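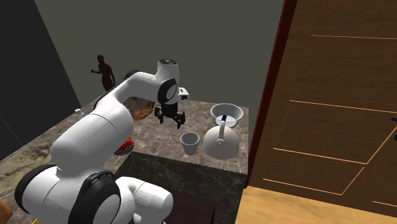

Simulated kitchen counter, gripper open beside the cup

Is a simulated robot kitchen a fair project for a high school club?

Posted in Clubs and Competitions
Mar 17, 2026
130 views

trimley_parent

My daughter is in the robotics club at Trimley. In past years they built things out of metal and drove them into other things, and you could see in ten seconds whether it worked. This year the new project is a robot arm in a computer-rendered kitchen. The students are supposed to get it to pick up a cup and put the cup in a bowl. They call the project Tisus. As far as I can tell there is no arm in the building.

I went to the December open evening and came away with doubts. The kids were proud of it and I don't want to spoil that. But a slide said the arm "understands the kitchen," and when I asked what happens if you move the cup, I got a lot of looking at shoes. Is there real learning in this, or is it a video game with a nicer name? And what should I be asking the mentor? I can code a little, so you don't have to go easy on me.

gearbox_lou

It's fine. Everybody simulates first now. Real arms cost a fortune and kids break them. Let them have fun.
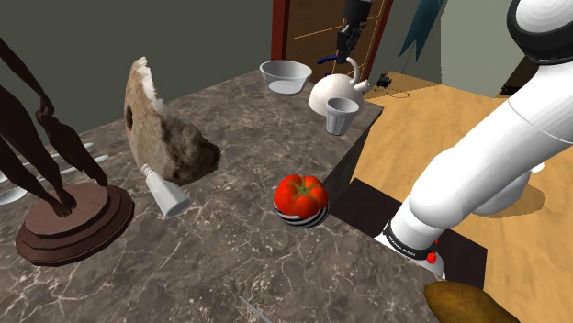 Viorica Oprea
Club mentor, Mostyn robotics

I run the same kind of project with eight students and I share most of your doubts, so take this as coming from someone who still does it.

"Understands the kitchen" should come off the slide. In our first version the program was handed the exact position of every object on the counter. It didn't have to tell the cup from the kettle. It got a set of numbers and went to them. That is a decent exercise in geometry and the students did learn from it, but anyone who presents it as a robot that sees is overselling. Ask your mentor whether the program gets positions from the simulator or has to work them out from the camera views. If the answer is vague, it's the first one.

Then ask about the moved cup again, and don't let them off. My group had a run they loved to show, and it worked every time because the cup started in the same spot every time. I made them shift it the width of a hand. They were not happy with me that week. 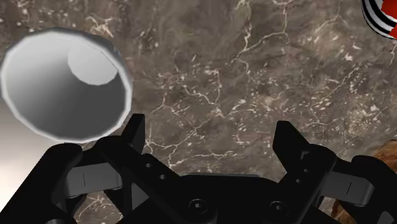
The gripper view is where the arguments start, and I'd say it's where most of the learning is too. From close up a student has to decide how far apart the fingers should be, which side to come in from, and what else is near enough to get knocked. The wide view makes all of that look easy. I have the students write down what they expect before each run and compare it with the log afterward. One of them read through 2432 lines to find a sign error. She was furious and she has not made that mistake since.

What it won't teach is anything about friction, loose screws, dead batteries or cables that catch. Simulated contact is a guess made by software, and I don't believe a grasp rate from it until somebody shows me the settings. We were given a trial license for a package called Protia, and the sales page promised the results would carry over to hardware. I asked for the tests behind that and got a brochure. We use it anyway, with the promise ignored.

So yes, there is real learning, if the mentor is strict. Things I would ask to see:

A failed run, and what the students think went wrong
The same task with the objects moved
The part of the code your daughter wrote herself

That last one matters more to me than whether the cup ends up in the bowl. In a group this size it's easy for 2 kids to do the programming while the others make slides.

trimley_parent

Thank you, Viorica, that helps. I asked at pickup today and it's positions from the simulator, as you guessed. The mentor says the camera part is "planned." I'll believe it when I see it, but she did offer to show parents the failed runs – more than I expected. My daughter says she wrote the part that opens the gripper. I'm going to ask her to walk me through it.

bench_vise_ed

I'd still want them to build something. Our club spent a year on screen and when we finally borrowed a small arm not one kid knew which way to turn the wrench. Check whether there's any shop time left on the schedule before you sign up for next year.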